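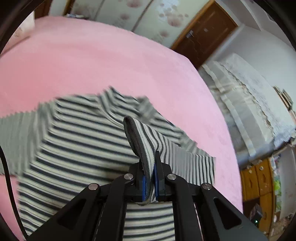 Day 4 with the Ristex hand gripper, quick notes before I forget.

Kit came from Gelteveo, $146, which got me one gripper and a bag of spare finger pads. Second one ordered separately. Manual is 7 pages and most of it is warnings. Fine.

Good stuff first. Blue pads bite. Striped knit top on the pink blanket, wrinkly fabric, and I can pinch up one fold without grabbing half the bed. My old Dralik could not do that, it just slid over everthing. Linkage feels stiff, no wobble so far. Light enough for an hour, then wrist complains. 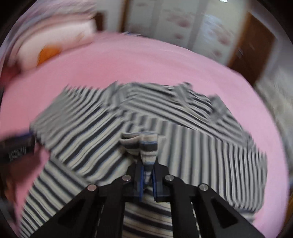 Sleeves are still a pain. You have to come in steep and close slow, or the cloth bunches up between the tips and then you're folding a lump. Got better at it by evening. Not great, better.

Dislikes: no case. Charging for pads, $49 a set, come on. And support took forever to answer a one line question about pin screws.

Would I buy again, yes, probaly. Dalisay has a cheaper one coming in April and I'm going to try that on the same top before I say more. Towels next.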